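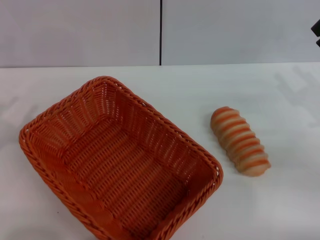
The Orange Basket and the Bread Roll

Filed under: Home & Table > Small Finds
Last updated: March 7, 2021

I went looking for a bread basket last September and came home with orange. Really, really orange! I'd been planning on something plain and brown, like the one my aunt kept crackers in, but this one was on the shelf at Ludstead and I couldn't walk past it. My friend Tarek Kassab says it looks like a traffic cone somebody sat on. He has asked to borrow it twice.

It has lived on the white table ever since, and the white does it a lot of favors. The color goes darker where the sides curve, and the weave makes these little rows of loops all along the inside (great to look at, terrible for crumbs if you ever put real bread in there without a napkin). My favorite part is the rim, a fat braided band that goes the whole way around, almost like rope. I'm a sucker for a good rim.

Then there's the roll. I think of it as the twisty one, all ridges, pale cream with bands of toasty orange-brown, skinnier toward the ends. It's got that bit of shine that play food has, and no, please don't bite it. My nephew keeps his play bakery at my place, and his prices are outrageous. A twisty roll is 200 dollars, 11 if you're family, and he doesn't give change.

I like the two of them together because the brown on the crust picks up the basket so nicely. Empty basket, one roll off to the side, plenty of white table. I tried fussier arrangements, with a checked cloth and a jam jar, and went right back to this.

If you're cleaning a basket like this one, I use an old soft toothbrush and a drop of dish soap, then leave it upside down on a towel overnight. Get into the corners, they collect everything.

Next up is the blue bowl from Mathur, as soon as I find where I put it.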